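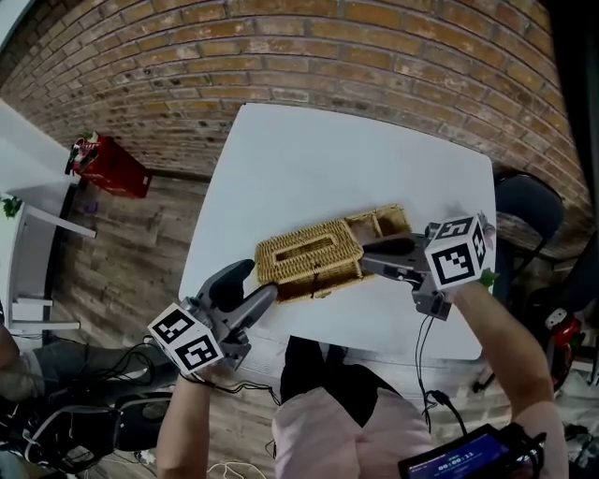
Tallside to Revise Rear Hatch Latch on Urkby Wagon

Tallside will fit a revised rear hatch latch to the Urkby wagon beginning with November production, the company told dealers in a service notice. The change applies to all trim levels and both engines.

The current latch can stop short of its second detent when the hatch is closed gently on a slope. The hatch stays shut, but the cargo lamp remains on and the dash shows an open-door warning. Tallside has logged 493 warranty claims for the fault, most of them on cars fitted with the power hatch.

The new part, supplied by Masach, uses a stiffer return spring and a striker plate moved 2 mm rearward. Closing effort rises slightly on the manual version. The power version also gets a software update that extends motor run time at the end of travel.

Owners of existing cars can have the latch replaced under warranty. The job takes 17 minutes on the manual hatch and requires removal of the lower trim panel, which is held by nine clips. The smaller Mfinanga hatchback uses a different latch and is not affected. Pricing for the wagon is unchanged.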